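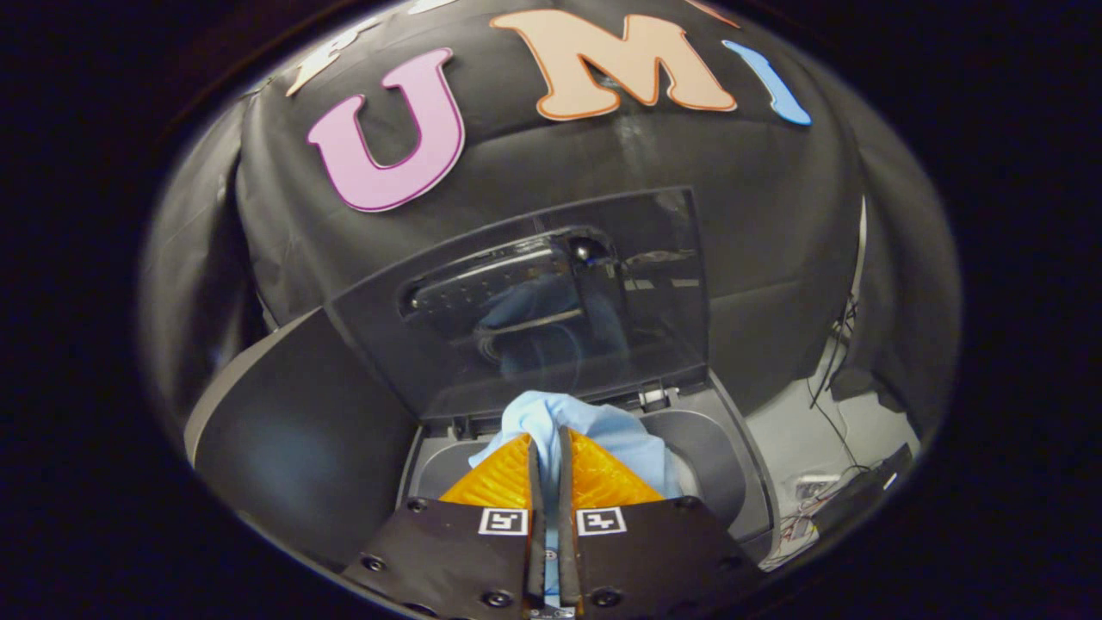 LENDAU, March

Two orange fingers, one blue cloth, got it! Our gripper is the kind you hold in your hand, and we're building it at the Hekier workshop. Squeeze, and the soft pads close. Look for the ridges on them! Ridges help a pad hang on to slippery things.

Cloth is hard for robots (it flops and folds a new way every time). Elżbieta Witkowska, who runs our Thursday group, wants 100 practice grabs before we change the pads.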